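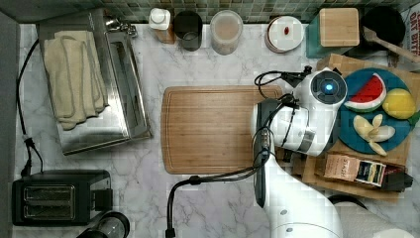
Sep 3, 2020
By Ilse Omerović

214 shares | 9 comments

The counter is the most honest piece of furniture in a home. A sofa can be made nice in one minute before the guests come, but the kitchen counter shows how people live there, what they eat, and which things they are too tired to put back in the cupboard.

I grew up in Lirnau, in an apartment where the counter was 60 centimeters long. My mother kept one board on it, always, and everything else had to ask permission. When I moved to Turnis and had for the first time a real kitchen, I did what many people do. I filled it. A toaster, then a small oven, then jars, then a second board to carry things on. After 2 years I was cutting onions on a corner of the dining table.

So this summer I started again from the board, as my mother did.

The first rule I learned is that the middle belongs to the cutting board and to nothing else. I prefer bamboo, with rounded corners and a groove along the edge. The groove is a small thing, but with a ripe tomato or a melon it saves the counter. The board lies flat in the center, ready, and it stays empty until somebody cooks. I know that many people keep it standing behind the faucet. I did this also, and the result was that I cut on plates.

The second board is for serving, and it lives at the right side. Mine is wood, and on it goes a round plate with the fruit. Teal is a good color for this plate. Yellow looks very alive on it, a lemon or a banana, and the red of watermelon even more. A play kitchen can teach the same lesson as a real one: a wedge of toy watermelon, a toy lemon and a peeled toy banana need only a plate in a strong color, and the marble around them becomes quiet.

About marble I should say something. White with gray veins is beautiful, and it is also a surface which does not forgive lemon juice. Acid leaves a dull mark, and you cannot wipe this mark away. This is one more reason to put fruit on a plate, and the plate on a board. Bottles of sauce I also keep on the board. A ring from a bottle is not a tragedy on wood.

The back row

Against the wall is where most kitchens go wrong. In mine there was one time a row of jars so deep that the flour at the back was from another year. Now I allow a single line and no second line behind it. The dish soap or whatever has a pump stands at one end. Then come a glass, the powders in something you can see through, and the canisters with lids. A white canister with a small red knob, or a teal one with a square wooden lid, can stand there all year and do the work of decoration. If the tiles behind are green mosaic, I would leave them uncovered as much as possible. Small tiles are already busy.

A pot may stand in the corner with its wooden spoon across the top. This is a habit of people who really cook, and I would not correct it.

The left side is for heat

Toaster and toaster oven I put together, on the left, away from the fruit. They are the heavy, ugly and useful members of the family. A black toaster with two slots is enough for most homes. In the shop in Skomura I paid 93 for one with four, and I never used the other two -- even at Christmas.

Two small warnings. A towel folded over the top of the toaster oven looks soft and nice, and beige goes well with steel, but take it away before you turn the oven on. And the power cord should go along the side edge of the counter, never over the place where you cut. I fixed mine with clips from the stationery drawer, and I also pull out both plugs at night. My mother did the same, with the radio too.

How long did it take me? One afternoon for the work, and then roughly 9 days until my hands stopped looking for the salt in the old place. The salt is now in the back row, third from the left. My family still complains about this.

We use cookies to improve your reading experience. By continuing you accept our cookie policy.

Get our home pages in your inbox every month. Enter your email to subscribe.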